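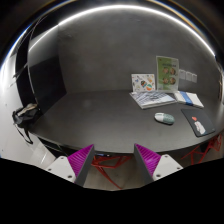
Latau opens its gripper care bench to outside shops

ZARNARCOMBE, Monday, November 27, 2023 – We fix grippers all day at Latau, and starting this week we'd like to fix yours too. Our care bench in Zarnarcombe is now taking two-finger grippers from any shop that wants them looked after, whether you bought the thing from us or not.

A little background. I run the bench, and for a long while it only handled our own machines. Then in October we let Clirno, the packaging folks down the road, bring in the hand tools they use for sorting small goods. They went home with clean fingers and fresh settings, and the next week they called to ask if they could send the rest! So we talked it over and decided to put a sign on the door.

So what do you get? The standard visit covers the fingers, the contact faces, the mounting plates and the camera. I start with the plates. I take out the screws, clean the threads, and put everything back to the setting on the maker's sheet with a small torque driver. Please don't send me plates with thread glue all over them (you know who you are). Next come the ribbed sections on the fingers, which I flex by hand and check under a lamp for splits down between the ridges. Dust loves it in there. A soft brush and a damp cloth will do for most of it, and you can do that part at home every Friday.

The contact faces get changed when they've gone shiny. We keep spares in two grades, and I'm happy to talk you into the softer one if you're picking up paper or anything with a slick wrapper.

After that I line up the fingers so the tips meet evenly, run 100 open and close cycles, and check them again. If the tips have drifted, we go back to the plates. Then the camera gets cleaned and its view checked with the fingers wide open – both tips should show, and neither one should sit lower than the other. I also do a set of test picks with everyday stuff. A computer mouse is a great one, all curves and no flat place to grab. Flat books are harder than you'd think, and I have strong feelings about glossy magazines.

Most visits take 3 working days. Split fingers take 5, as we order those from Mulder and they come by regular mail. You'll get a one-page sheet back with your gripper showing what I changed, what I left alone, and what I'd watch. Keep it taped up near the machine, and bring it next time.

We can take 15 grippers a month to start. Shops that sign up before the end of the year get their first set of contact faces at no charge.

To book a spot, call or stop by the Latau front desk in Zarnarcombe on any weekday morning. Bring the gripper, the cable and the maker's sheet if you still have it. If the sheet is long gone, bring the gripper anyway and we'll sort it out at the bench.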